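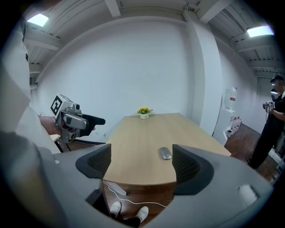
Que faut-il laisser sur une table de réunion une fois la réunion terminée ? Le moins possible, répond Flurina Zürcher, et de préférence rien qui se branche.

Elle aménage des bureaux pour Tritmont et défend depuis novembre la « table nue ». J'avoue mes doutes. Une souris sans fil oubliée sur le plateau, un petit pot de fleurs jaunes au bout : où est le problème ?

« La souris, quelqu'un la cherche à l'autre étage », dit-elle. Et les fleurs ? « Les fleurs, je les tolère. » Pourquoi les fleurs et pas la souris, je n'ai pas bien compris.

Sur les câbles, elle est plus convaincante. Un fil blanc qui traverse un plancher brun foncé, c'est un pied qui s'y prend tôt ou tard. Elle propose une goulotte Davham le long du mur, jusqu'à la prise. Le devis se monte à 1 278 francs pour deux salles.

Torben Kröger, qui travaille dans l'une d'elles, hausse les épaules. « On a rangé quatre fois cette année. Au bout de deux jours, tout était revenu. »

Flurina Zürcher ne se démonte pas : « Il manquait un tiroir. » Le tiroir n'est pas compris dans le devis.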